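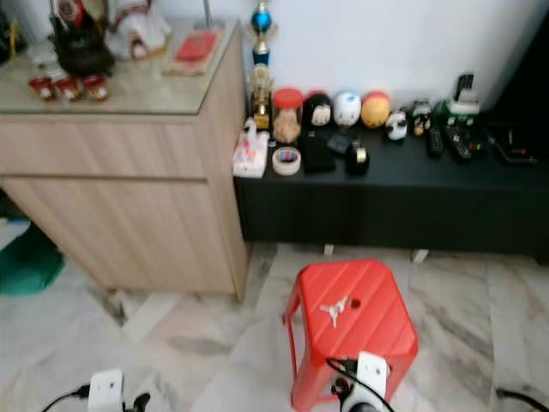 Teapot and red cups on the wood cabinet, with the long black one to the right.

**Bettencourt Residents' Association – minutes, Friday, January 19, 2024**

Present: 19 households out of 90. The rules ask only that notice be given, so the meeting went ahead. The notes from the last meeting were accepted without changes.

## 1. Woneline building-wide internet

The management company, Flestura, wants to sign a bulk contract with Woneline. Every apartment would be billed monthly through its regular charges, whether or not the household uses the service. Flestura's letter calls this a saving. The letter does not say compared to what.

A resident asked to see the current average bill that the saving was worked out from. Flestura's representative said it was "industry based." Asked which industry, the representative offered to send something in writing. The same offer was made last fall about the laundry room and nothing came.

Other points raised:

- The speed in the brochure is an "up to" speed. No minimum is given anywhere in the draft.
- Households already under contract elsewhere would pay twice until those contracts run out.
- The price is fixed for the first year. After that it "may be reviewed," and the draft doesn't say by whom.
- There is a $100 activation fee per apartment. The brochure says "no setup costs."
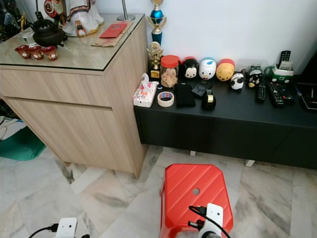

Equipment placement took longer than it should have. Woneline would put one box in each living room, out in the open, within reach of the outlet by the door. Several people said that spot is already taken in their homes. A glass-topped cabinet with an iron teapot and three small red cups lined up on it is somebody's furniture, and the installer's sketch treats every such surface as a free shelf. The representative said the box is "compact." No measurements were available. One household asked whether the box could go inside a closet and was told that this would affect the signal, which seems a weak point in something sold as covering the whole apartment.

The question of who owns the box was also left open. Page 4 of the draft says Woneline does. The page on damage says the resident pays for a new one. A motion was made to put off any decision until Flestura supplies a full draft with the minimum speed, the exit terms and the real first-year cost per apartment.

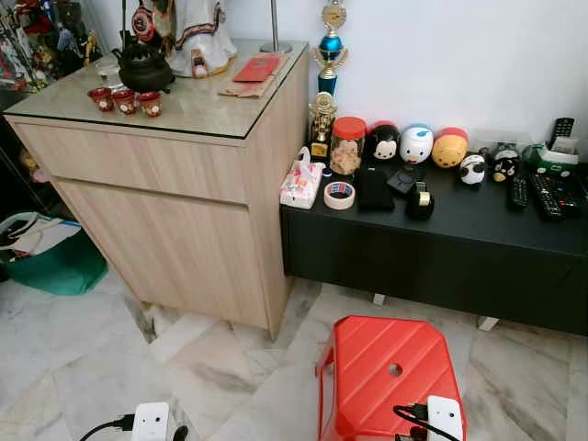 The representative warned that the offer could lapse. It was pointed out that the previous offer was also about to lapse, and that this one is the same apart from the cover page. The motion passed with 2 against. The two households voting no asked for their reason to be recorded: their present service drops most evenings and they would take nearly anything. Noted.

## 2. Cable runs in the hallways

Bunier, the contractor named in the draft, proposes running cable along the hallway walls and promises "no visible work." The meeting would like to know how. The sample photos in its packet were of a different building with dropped ceilings – ours has none.

It was agreed that no drilling will be allowed before a written plan is posted in the lobby, floor by floor. Bunier's estimate for repainting is to be listed separately from the cable work.

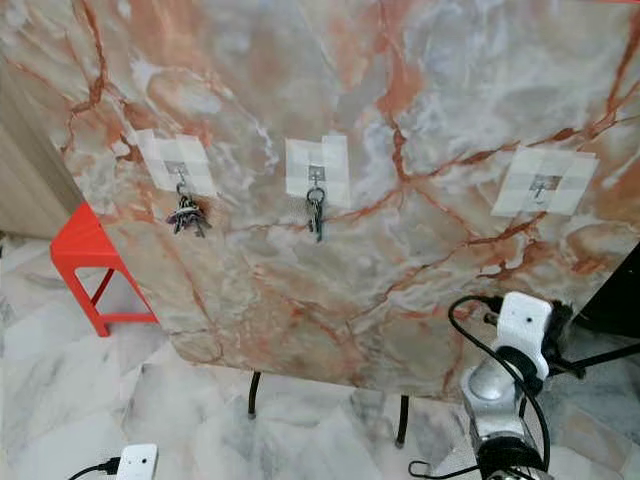 ## 3. Actions and next meeting

- Flestura to send the full draft contract and the figures behind the claimed saving.
- Woneline to give the size of the box and state in writing who pays if it fails.
- Bunier to supply a hallway plan.
- Secretary to post these minutes in the lobby and by the mailboxes.

Next meeting in February, date to be set once the papers arrive. If they have not arrived, item 1 will be dropped from the agenda.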